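# Droretti Field Sieve, Model 94

We have been making sieves for excavation teams long enough to know that everyone has an opinion about them, usually a strong one, and the Droretti is what came of listening to a great many of those opinions (some of them shouted across a spoil heap!). It is a hand-held, round-framed sieve for dry screening, light enough to work with through a long morning and stiff enough that the mesh doesn't belly out under a full load of gravelly fill.

The mesh lifts out, so you can go from a coarse pass to a fine one without carrying two sieves up the hill. Beads, seal fragments, fish bone and small bits of charcoal all stay where you can find them, and the rim has a smooth rolled edge that is kind to the hands.
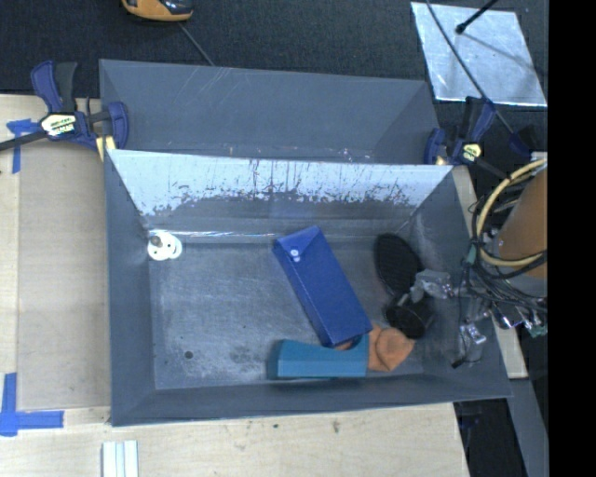
Rawan Aoun wrote to us after her December season at Ugwu that the fine mesh had caught faience beads in fill her team had already screened once, and that she would like a deeper rim for sandy chambers. We took the hint, and the deeper rim is now an option on every order.

**Details**

- Order number: 3009
- Frame: beech, 30 cm across
- Rim depth: 60 mm standard, deeper on request
- Mesh: stainless steel, coarse and fine, both included

Replacement mesh is always in stock, and Suleiman Akande at our Jivura workshop is glad to talk through odd sizes. Please tell him what kind of soil you're digging in, as it saves a letter or two.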